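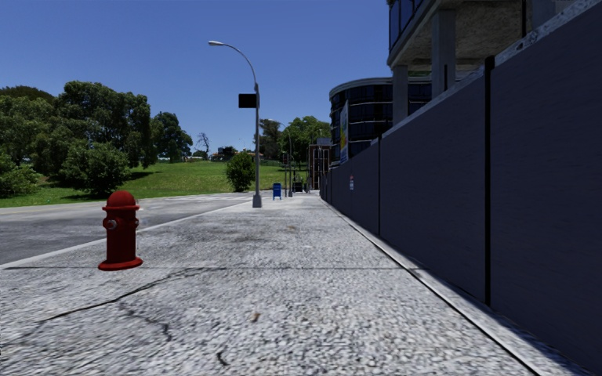

How long should a leaflet round take?

Posted by mapleandtea, April 29, 2021

I've agreed to put leaflets through doors for a small upholstery firm called Vestergaard. They want 973 delivered and have offered me £51 for the lot. I did a trial run of 50 near my own house and it took a bit under half an hour, but those are terraces with the doors right on the street. The real round is in Brokstead, which has longer front paths and a fair number of flats in the middle of town.

Is £51 a fair price, and is it realistic to do it all in one day? I'll be on foot with a shoulder bag. I don't mind walking but I had a bad knee in February and don't want to set it off again.
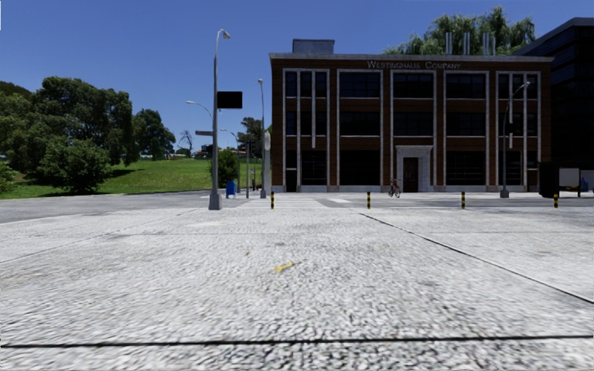 Pale paving, with the road and a crossing beyond.

Hafþór Fogh

It's low. At the speed of your trial run the whole round is more than nine hours of walking, and you'll be slower on long paths. I wouldn't do it for that money. Ask them to split it in two and pay the £51 for the first 500. If they say no, at least you've found out early.

Don't try it in one day with a bad knee. The steps and gates are what hurt, more than the distance. Carry a small bundle and leave the rest somewhere you can get back to. A full shoulder bag pulls you over to one side and you'll feel it by lunchtime.

For the flats, ask the firm whether they want them done at all. A lot of blocks have the letterboxes inside and you can spend ages waiting to be let in. Some upholsterers only want houses anyway. 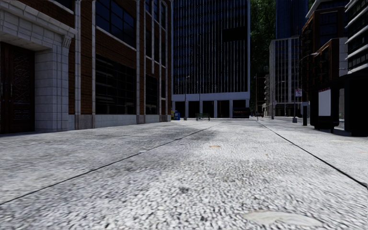 Sinéad Cullinane

Agree with most of that, but I'd sort out the route before talking about money. Print a street map and do one side of each road all the way up, then the other side back down. Zigzagging looks quicker and isn't, except in very quiet closes. Mark off each street as you finish it, with the time. I use Plateo on my phone for this, but a pen does the job.

Fold the leaflets the night before. Also get a wooden spatula for the stiff letterboxes with brushes in them. It pushes the paper right through and keeps your fingers away from any dogs.

Skip anything with a "no junk mail" sticker and tell the firm how many you brought back.

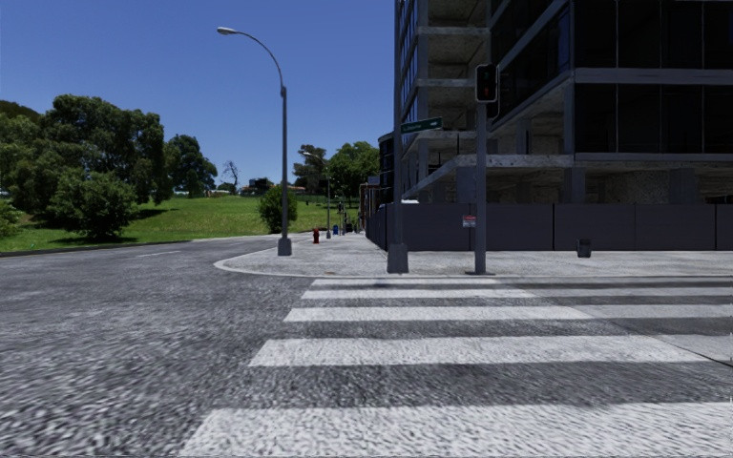 Zebra crossing leading to the pavement corner.

prerkow_pete

did this for years. wear old trainers not new ones. get paid before you start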